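# Komura Flatbread Squares, individually wrapped

Item 3109. Sold by the carton.
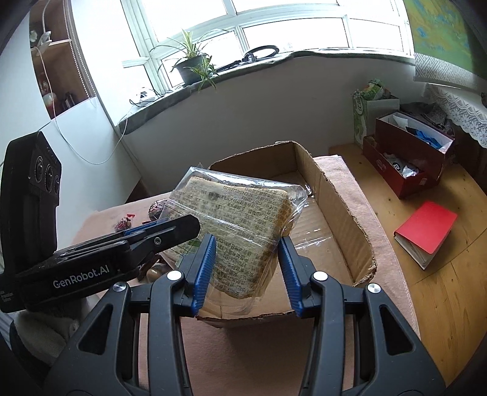

Komura squares are a soft, ready-baked flatbread, packed one to a wrapper for places that need to hand bread out singly: packed lunches, meeting rooms, honesty shelves, hostel breakfasts. They are baked at our Cosisholm bakery and leave it in plain brown cartons. Each square has a golden-brown top and a rounded crust, and the wrapper is clear, so the bread can be looked over before it is handed out.

The wrapper is a loose film with some slack at the sides. Tear it from the slack. Scissors are not needed, though kitchens that open a whole carton at once usually prefer them.

## Carton details

| | |
|---|---|
| Item number | 3109 |
| Squares per carton | 53 |
| Outer packaging | brown cardboard, four top flaps |
| Inner packaging | clear film, one square per wrapper |
| Smallest order | 2 cartons |
| Storage | cool and dry, out of direct sun |

The odd carton count comes from the way the squares are cut and stacked on the Cosisholm line. We looked at changing it to a rounder number when the cartons were redesigned and found it would have left a gap along one side, so it stayed as it was. If you are working out portions for a group, order by the carton and put what is left over in the freezer.

## The label

Every square carries its own printed label, stuck to the wrapper over the bread. It gives ingredients, allergens, the batch number and the best-before date. The print is small. Customers who serve people with allergies have asked for a larger version, and an A4 sheet with the same wording can be had with any order. Ask for it when ordering, as it isn't put in the carton unless requested.

The bread contains wheat. Other allergens are listed on the label, and the label on the pack in your hand should always be followed over anything printed in a catalogue, including this page. Recipes are changed from time to time.

Please don't move squares into another bag or tin for resale. Once the wrapper is off, the batch number has gone with it and we can't trace the bread.

## Keeping it

Unopened squares keep until the date on the label if stored somewhere cool. A cupboard is better than a worktop near a window, where sun on the film makes the inside sweat and softens the crust. Once opened, eat the same day.

To freeze, leave the squares in their wrappers and lay them flat. Thaw at room temperature. They can be warmed in a dry pan or under a grill, out of the wrapper and with the label thrown away. The film is not suitable for ovens, grills or toasters.

Don't stack anything heavy on a part-used carton. The bread is soft and the lower layers flatten, and although it is still good to eat it will not split neatly for filling.

## Opening the carton

The flaps are glued. Run a blunt knife under the tape and lift the long flaps first. Pulling at the corners tears the board, and a torn carton won't close again if you want to keep the rest in it. Sharp blades go through the top layer of wrappers, so keep the cut shallow.

Empty cartons can be flattened and put out with cardboard. The film should be kept separate. Whether it can be recycled depends on where you are.

## Ordering and delivery

Orders in by noon on Tuesday go out the same week. Delivery is by Valtero, who will leave cartons indoors if there is someone to sign for them. They do not carry upstairs.

Orders of 600 squares or more are sent on a pallet and need ground-floor access. Tell us beforehand about narrow doors, steps or a shared yard.

Check cartons when they arrive. A dented corner is usually only the board, but split wrappers should be reported within two days, with the batch number from the label. We replace split squares one for one with your next order.

## Also in the range

**Katona rolls** are a smaller, firmer bread, also wrapped singly, and come in the same size of carton. They travel better than the squares at the bottom of a rucksack but are less good for filling. The two can be mixed to make up the smallest order, one carton of each. Katona rolls are not baked in September.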